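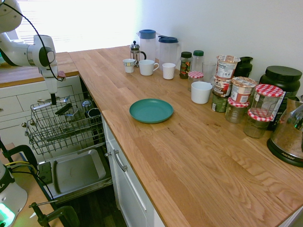
Komden 4 upgrade broke my checkout, anyone else?

tindell_shop_guy
Moved our store from Komden 3.6 to 4.0 last night and the cart page now takes forever. Product pages are fine. We have 443 products and 36 of them have custom options, and it's only those 36 that hang when you add them. I cleared the cache twice and reindexed. Running the Wastier theme, no other changes — well, one, I turned on the new session storage.

marlow77
Turn the session storage back off and try again. Mine did the same thing in August and I lost a whole evening to it.

tindell_shop_guy
Off now. Slightly better? Still slow with the custom options though.

pixelbarn
I'd blame the theme. Wastier overrides the cart template and I don't think they've touched that file in ages. Switch to the default theme for five minutes and see.

marlow77
Disagree, I run Wastier on two stores and it's fine on 4.0. Check your options table. When I upgraded I had over 400 orphaned rows in there from products I'd deleted years ago, and the cart was reading every one of them.

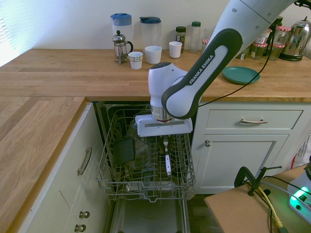

Iona Gillies
Please take a backup before you go deleting rows! The Reisinger import module keeps its own references in that table and it'll throw errors on the next import if they vanish. Ask me how I know.

tindell_shop_guy
Ugh, I do use Reisinger. OK, backup first. I count 177 orphans on the staging copy.

pixelbarn
Still think you should try the default theme. It's five minutes.

tindell_shop_guy
Fine, fine, doing both on staging tonight — theme first, then the rows.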